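# Valel: small objects, one plate

This page belongs to the Valel study, which we ran on the Brostuson bench between March and the autumn. The task is easy to state. A single arm with a two-finger gripper has to move small household things between a table and a plate, one at a time, given a short written instruction such as "put the scissors on the plate" or "take the keys off".

We wanted to know how much the method depends on the objects being well spaced. Most of our earlier work on the Mansilla set used tidy layouts, with a clear gap around every item. People don't leave things like that, so for Valel we let the plate fill up. Later episodes have objects lying across each other, and the policy has to pick a grasp with very little room for the fingers.

The policy was trained on 2,498 demonstrations, all driven by hand. It sees the view from above and the joint positions, and nothing else. There is no depth input and no model of any object. Each test episode is stopped when the instruction has been carried out or the time limit is reached, whichever comes first.

The camera views below are from the same bench and are not in time order.

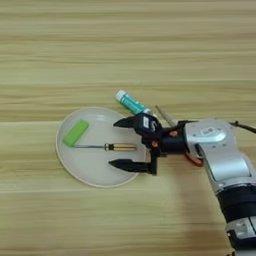
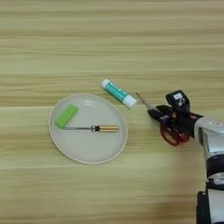
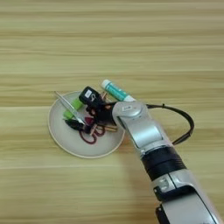 *Valel, Brostuson bench. First: gripper open over the plate, screwdriver between the fingers. Second: scissors held, blades closed. Third: fingers in among the keys and scissors.*

## Results in short

We ran 842 test episodes. With spaced layouts the new policy and the Mansilla one are hard to tell apart. The difference shows once objects touch. There the older policy tends to close on two things at once, and the new one does so much less often.

Thin metal parts are still the weak point. Long, narrow items are fine if the policy goes for the handle, but it sometimes goes for the shaft and the item turns in the grip. Key rings are worse, as lifting one key moves all the others. We counted a key episode as passed only if the whole bunch ended up where it was asked for.

Wording made little difference. We wrote 13 versions of each instruction and the results were close for all of them, apart from the ones that named an object by colour alone.

## Files

The test episodes are stored in the Liltau archive in 8 parts, sorted by layout and then by object. Each part has its own readme with the instruction list and the pass or fail mark for every episode. The training demonstrations are kept separately and will be added once the joint logs have been checked.

Page last changed Wednesday, November 30, 2022.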